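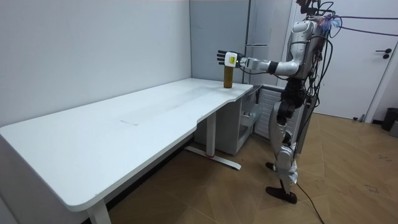
Club Visits

Wokberg opened its training ground to visitors in June, and 206 of us went through the gate. Kuldeep Malhotra coaches the kickers and had them working from the left hash for most of the morning. The wind was bad – two punts came down behind the line. The stand holds 1000 and has a new roof on the east side.

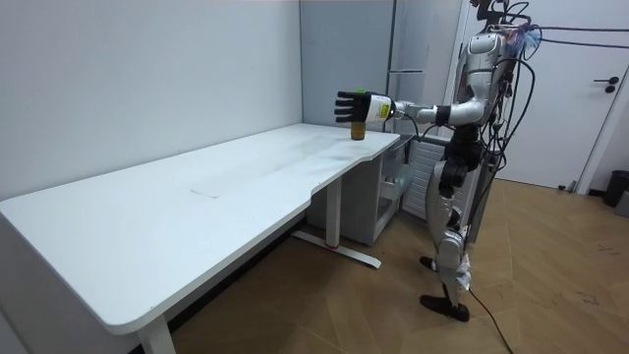
When can visitors watch the return drills?
They start at 7 in the evening and last 15 minutes, with Harish Uniyal calling the blocks. Parking is on the Trisberg road.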